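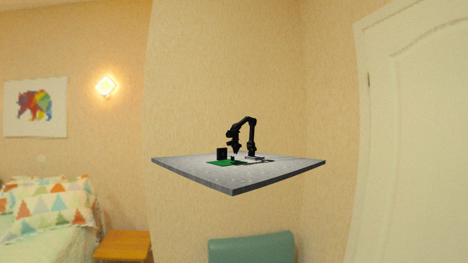

Vue de simulation : bras articulé au-dessus du plan de travail, petit bloc noir sur le tapis vert.

De : Lensa Ejigu
À : liste de diffusion du groupe de travail « Automatisation des tâches courantes »
Date : 22/08/2019
Objet : Re: Rangement et manutention légère, état des essais

Mesdames, Messieurs, chers collègues,

Le secrétariat a bien reçu la question du site de Vadus, reproduite ci-dessous :

> Notre direction souhaite savoir si un bras fixe peut désormais
> prendre en charge le rangement de petits objets en chambre, ainsi
> que le tri des pièces à l'atelier. Les résultats présentés en mai
> par l'équipe Escobedo permettent-ils d'envisager un achat dès
> cette année ?

En l'état, la réponse est négative pour la chambre et réservée pour l'atelier.

La campagne Elden comprend 1611 essais, tous réalisés en simulation. La tâche consiste à saisir un petit bloc posé sur un tapis, à proximité d'une boîte plus haute, dans le décor d'une chambre avec lit et table de chevet. Les résultats sont satisfaisants lorsque la position du bloc est connue à l'avance. Ils se dégradent nettement dès que celui-ci est placé contre la boîte, les doigts de la pince ne disposant plus d'un passage suffisant. Aucun essai n'a porté sur le linge, la literie ou les objets souples, qui constituent pourtant l'essentiel du travail décrit par les agents.

Pour l'atelier, le site de Gravard exploite deux postes de tri à titre expérimental. Une personne y reste présente en permanence et reprend la main en cas d'échec de saisie. Le gain de temps n'est pas établi à ce jour.

Il est donc recommandé de ne procéder à aucune acquisition avant la remise du rapport complet. Les sites désireux de proposer des tâches pour la prochaine campagne sont invités à transmettre leur fiche au secrétariat sous 30 jours, en huit pages au maximum, annexes comprises.

Veuillez agréer, Mesdames, Messieurs, l'expression de mes salutations distinguées.

Lensa Ejigu
Secrétariat du groupe de travail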